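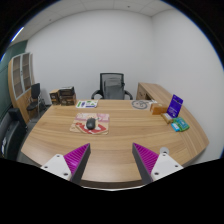

Desk in the front office, Flurkbridge.

About us

Budareck is a small translation office. Technical manuals mostly, some legal, the odd cookbook. Norwegian, Danish, German and Irish into English, and English into all of those except Irish legal, which goes to a colleague outside. Been meaning to rewrite this page for ages. The old one still had the fax number on it.

Started by Sigrun Solheim and Keir Purves above the chemist's in Flurkbridge. Sigrun had been doing boat engine manuals from home, Keir was correcting other people's engine manuals and getting cross about it. They met over a dispute about the word "gasket". First job together was 96 pages on a fish-gutting line, delivered on a Sunday night, client paid in the spring. We still look after that manual, it's on its sixth revision and has got a lot longer.

Now there are five of us. Same street, other side, bigger windows. Stairs are steep, ring if you need the ground floor room and one of us will come down to you.

Who does what

Sigrun – Norwegian and Danish, engines, pumps, anything marine. Does the quotes too, so if you've had a short email at 7 in the morning with a price in it, that was her.

Keir – editing. Every job goes past Keir before it leaves, no exceptions, even the one-page ones. Keeps the house style guide, 131 entries at last count and he'd like it to be shorter.

Ultan Keogh – German. Came to us from a dairy equipment firm, so milking parlours, cold stores, cleaning systems. Also contracts, if they're not too long.

Pádraig Duggan – Irish. Signs, leaflets, school and heritage material, museum panels. Works from home on the coast most of the week, best by email.

Adesuwa Garba – projects and layout. Your files go to Adesuwa and come back from Adesuwa. If the diagram labels have to fit the box they were in before, and German never does, she's the one who makes them fit.

How a job goes

Send us the file. The real one please, Word or InDesign or whatever it was made in, not a scan if you can help it. We read it, all of it, then send a price and a date. Price is per word of the original so you know what it'll be before we start. Smallest job we take is 300 words, anything under that gets charged as 300.

Then one person translates, Keir edits, and the translator gets it back to argue with. Queries come to you in one list, not in dribs and drabs. Please do answer the list. We had a hydraulic press held up for weeks over which way "left" was meant, from the operator's side or from the door.

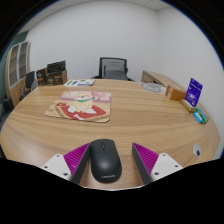 After that layout, one last read on paper, and off it goes. We keep your terms in a glossary of your own so the next manual calls things by the same name as the last one. The glossary is yours, ask for it any time, we'll send it as a spreadsheet. Some clients have taken theirs and gone elsewhere and come back, some have gone elsewhere and not. Fine either way.

Machine translation – people ask. We'll edit it if you've already got it and if it's good enough to be worth editing. Ultan looks at a couple of pages first and tells you. Often it's quicker to start over and the price comes out much the same.

What we don't do

Certified translations of birth and marriage certificates. We get a call for these most weeks, sorry, you need a sworn translator and we can give you names. No live interpreting either. No medicines, nobody here is qualified. No rush rate, we either have the time or we dont.

Working with us

We take on a trainee every November, paid, 13 weeks. You'd need one of our languages and very good English, a degree is nice but Keir hasn't got one. Mostly you'll be checking part numbers in the first fortnight. Then short jobs, edited heavily, then longer ones. Write to Adesuwa with a page you've translated and the original, please don't send a CV by itself. Everyone gets a reply, though it can be slow in summer.

Freelancers: Danish and German always welcome, Danish espescially. We pay within the month.

Finding us

Office is open nine till half four, closed for lunch between one and two. Buses from the station stop outside the bakery, we're the green door two along. Parking behind the library. Phone works best in the mornings.

Recent from the office
Left and right: a plea to people who write manuals
Glossaries, and how to ask for yours
Trainee places for November
Pádraig on placenames and bilingual signs
Why we quote on the original word count
Summer opening hours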